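Vorkine Bedroom & Laundry Phrases – dataset README

Version notes at the bottom. Read the license bit before you use it for anything public.

What it is

A text dataset of short household instructions and notes, the kind people leave for each other on a fridge or send from the bus. "Strip the bed before you go." "Dark wash is in, move it at 4." 3364 entries, all English, all written down by hand or typed from paper. No audio. Started as a side thing for the Prilasden phrasebook and got too big to sit in the appendix.

Each entry has the note itself, a cleaned version, a topic tag, and a plain-words paraphrase. The paraphrase is the part most people want. Original spelling is kept in the raw field, typos and all, so dont "fix" it and send me a patch.

What's in the folder

notes.tsv – the main file, tab separated, one note per line
topics.txt – list of the seven topic tags with a one-line meaning for each
paraphrase_second.tsv – second paraphrase for 400 of the notes, different writer
hard.tsv – 232 notes that two readers understood differently, both readings kept
old/ – the pre-Druston layout, only there so old scripts don't break

Columns in notes.tsv, in order: id, raw, clean, topic, para, source, flag. Flag is empty most of the time. If it says "p" the note was part of a longer page and got split.

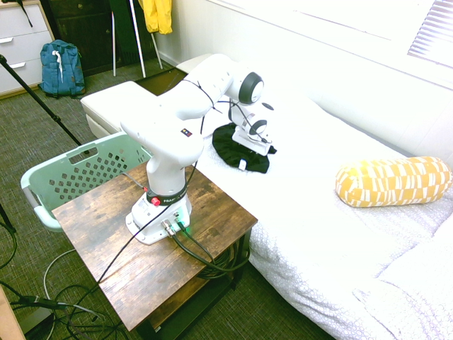

Can I use the paraphrases without the raw notes?

They can be used alone, but keep the id column so people can trace a paraphrase back to its note. Same license applies either way.

Where the notes came from

Three sources. Paper notes that people handed over, with permission slips. Typed messages that people copied out themselves. And a batch from the Virk house-share newsletter, which used to run a page of reader notes every November. The Virk ones are longer and more polite than the rest, you can tell.

Names, phone numbers, street names all replaced. Person becomes PERSON, place becomes PLACE. Pets kept their names because taking them out made half the feeding notes unreadable.

How tagging was done

One pass by me, one by a second reader, disagreements settled by talking. Topic tags are bed, wash, kitchen, trash, pets, doors, other. One tag per note. I know. Multi-tag was tried in the first layout and the agreement was bad, people put "other" on everything as a second tag.

Rules that came up a lot:

Bed means anything to do with making, changing or clearing a bed. Moving a mattress is other.
Wash is laundry only. Dishes go in kitchen.
Doors covers windows, locks, keys, and the garage remote.
If a note has two jobs in it, tag the first one, unless the first is just a greeting ("feed yourself ok? also trash").
Questions get tagged the same way as orders.
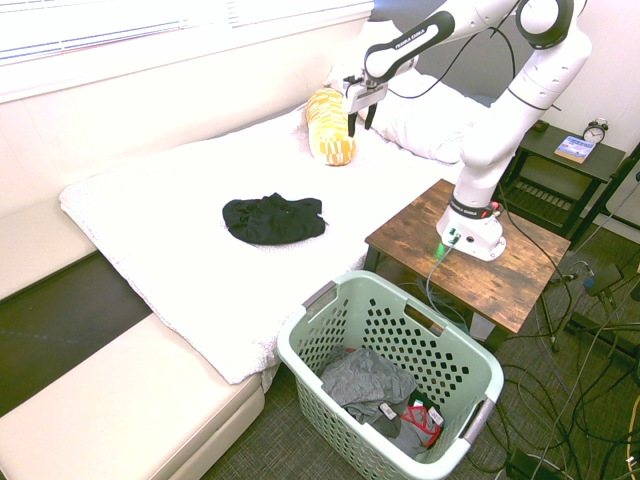

The vague notes are the ones worth the disk space, if you ask me. Short orders lean on whatever is in the room and most of them never name it. "Get that off the bed" is in there eleven different ways. Someone standing next to a white blanket with a crumpled black garment on it and a checkered cushion nearby will probably go for the clothes, and the same words in a bare text file could mean the cushion, the blanket or the cat. So the para field for those says "remove the item from the bed" and leaves it there. We don't guess. Where the writer told us what they meant, that's in the source field after a semicolon, which is ugly but it works.

Same deal with "put it away". Away where. The second reader wanted a list of default places (closet, drawer, hook by the door) and we tried it on the wash notes for a while, then dropped it. Too many houses, too many chairs with clothes on them. A few leftovers from that try may still be in paraphrase_second.tsv – look for the word "default" and ignore.

Loading it

Any tab reader will do. Quote characters are not special, turn quoting off or you will lose lines where someone wrote 6" shelf. Encoding is UTF-8, line endings are plain newlines. Some raw notes had line breaks in them, those are stored as a slash with a space on each side. A slash without spaces is a real slash.

Don't sort on id if you want the original order. Ids were handed out in the order the paper got typed, and the Virk batch went in the middle.

No train/test split is shipped. If you need one, split by source group first, then by note. Notes from one household repeat themselves a lot and a random split will look much better then it should.

Known problems

Wash is over-represented. People write a lot of laundry notes.
Almost nothing from homes with small kids.
The clean field has "drier" and "dryer" both. Haven't picked.
Two of the feeding notes are probably jokes. Left in.
Tone is not tagged. Some of these are pretty angry and the paraphrase flattens that out. If you're studying how housemates talk to each other, use raw.
Color words for washing ("darks", "colors", "whites and lights") are paraphrased unevenly. One writer spelled it out as dark clothes, the other kept the short form.

Handling "basket" and "hamper"

Separate note because it got asked in review. We keep whichever word the writer used. No merging. "Basket" shows up in kitchen notes too (bread, fruit), so don't build a wash filter on it. "Bin" is worse, it goes between trash and wash depending on the household, and a good chunk of hard.tsv is just that one word. 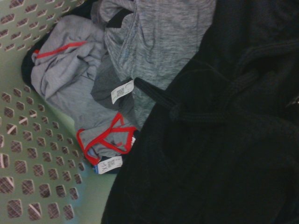
License and reuse

Free for research and teaching. For anything sold, ask first. Credit as "Vorkine household notes" plus the version. Don't try to work out who wrote a note. If you recognize your own and want it out, send the id and it goes in the next build, no questions.

Versions

Druston layout – current. Single tag, flag column added, hard.tsv split out on its own.
Prilasden layout – old, multi-tag, no paraphrases for the Virk batch. In old/.

Next build should have the dryer spelling sorted and a proper list of which notes were split. Patches welcome for topics.txt and the paraphrases, one change per patch please, and put the id in the subject line.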